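Course handout 4: Reviewing a simulation kit before you buy it
Service Robotics for Small Workplaces, February session
Notes by Nerea Miranda

Hi all. These are the notes I promised, tidied up a bit from what I said out loud (and with the tangent about my old label printer removed, you're welcome). We spent the session on the Favard kitchen kit, the simulated package that Dernerier sells to schools and small labs. Several of you asked whether you should get your workplace to pay for it, so I've written this up the way I'd write up any product under review, with my own opinions left in.

What's in the package

You get a license, a set of furnished kitchens, a bunch of loose objects to put in them, one arm model with a two-way link to your own control code, and a task editor. There are 16 kitchens. The license is 2,885 a year for a teaching group, and that covers everyone enrolled on the course plus whoever teaches it. Support is by email. I wrote to them twice while I was preparing this and got a proper answer both times, from a person who had clearly opened the file I sent.

What you don't get is any help with the real arm at the other end. If your plan is to train in the kit and then move to hardware, budget for that separately. Darius Stanciu did this at the Skastolport catering college and he told us the move took him longer than all the simulated work put together.

Setting up a task

I like the task editor a lot! You pick a kitchen, drop objects on the surfaces, and write the goal as a short sentence plus a check. The sentence is for people. The check is what decides success, and this is where most of you lost points on the last exercise, so please read the next bit slowly.

A check such as "the roll is on the plate" can mean that the roll touches the plate, or that its center is over the plate, or that it's resting there and the gripper has let go. Those are three different tasks. The kit will accept any of them and never complain. When you hand in your review, write down which one you chose.
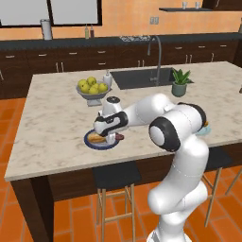
My other advice on setup is to leave the clutter in. The kit has a switch that clears everything except the objects your goal mentions, and it's tempting, I know, everything runs faster and your success rate looks lovely. But a sink, a faucet and a soap dispenser are exactly the sort of things an arm has to live with in a kitchen, and if your controller only works on a bare counter then you've reviewed a bare counter. Run it both ways if you have time and report the two numbers side by side.

Watch the height of the wrist too. Montserrat Lorente pointed out in class that a low approach over a plate is fine until the object next to your target is taller than you planned for, and then the fingers meet it on the way down. She's right, and the editor has a clearance setting that hardly anyone touched. It's under Approach, second tab.

How it behaves

Now the part you'd want to know before spending money. I ran 538 attempts over two weeks, on my own office machine, with the controller we built together in the first half of the course. A few things I noticed, in no special order:

Rigid stuff is handled well. Plates and bowls sit where you put them, and I never had one sink through a counter (older kits did this all the time, ask anybody).

Food is so-so. The bread looks like bread but it doesn't squash, so a grip that would flatten a real bun gets a pass in the kit. If you work with food, treat every successful grasp as a maybe.

Round fruit piled in a bowl is the hard case. Each piece is a separate object, they can all roll, and one clumsy touch on the bowl gives the solver a great deal to think about. Things slow down. Mine froze completely on two runs and I had to restart.

Reach is the sneaky one. The arm is mounted at the seating side of the island in the kitchen we used, and goals toward the back of the counter need it stretched a long way out. Plan your goals with that in mind, and check the joint readout before you blame your code.

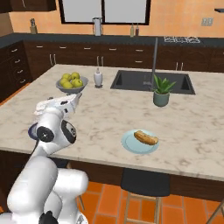 Arm extended over the island toward the fruit bowl, with the hot dog on its blue plate off to the right.

Cameras and views

You can place as many views as you like, and you should use at least two. The same arm can look nicely lined up from one side and be well off from another. Fulgencio Alcaraz spent an entire evening chasing a grasp that looked perfect in his one view, and I've done the same thing myself more often than I'd like to put in a handout. Save the views with the task so that whoever marks your work sees what you saw.

The rendering is clean and a little too even for my taste. Light falls softly everywhere and you don't get much glare off the counter. You can add a harsher lamp in the settings. Please do, for at least one batch.

Compared with Ansari

Līga Ramanauskas uses the Ansari package at her job and was kind enough to let me try it. It's quicker to install and its manual is much better. It also has fewer kitchens, and you can't write your own checks, only choose from a list. For a first course I'd pick Favard because of the checks. For a demo to your boss at four in the afternoon, with nothing set up yet, I'd take Ansari and not feel bad about it.

For next time

Write a one-page review of the kit for a workplace you know. Include the following:

The goal sentence and the exact check you used
Success rate with clutter and without
At least one failure, with two views of it
What you'd still need to test on real hardware
Whether you'd pay for it, and who would use it

If your machine can't run the bigger kitchens, email me and I'll set you up with a login on the lab computer. It's free most mornings before 10, but bring headphones, the fan is loud.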